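Tolerances

Wubit Wako opened the ledger at 5 p.m. and entered the batch as Belier, lot 126. The drawing called for hearts, stars, cubes, cylinders and hexagons. Colour was specified by code. Grain direction was left to the maker's judgement, a phrase she had asked Trastetti to remove.

Emiliano Ocampo brought the calliper from the drawer. He had cut blocks for the Degefa catalogue until June, when the line closed and 564 pieces went into storage unpainted.

"The point of the heart is under," he said.

"By how much?"

"Less than the paint."

She wrote it down. The clause on points ran to five lines and did not mention paint. Her father had made a set to no drawing at all, and the star had never fitted its hole. She had kept the star.

"Sand it or pass it?" said Emiliano.

She turned the heart over, measured the lobes, and measured them again at right angles. Then she initialled the column marked Pass and set the calliper back to zero.

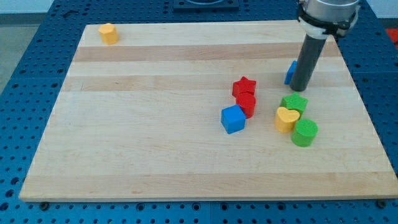 Which grit is used on a wooden block before its first coat of paint?
Sand with 80 to remove the saw marks, then go finer until the faces feel even, and wipe off the dust before painting.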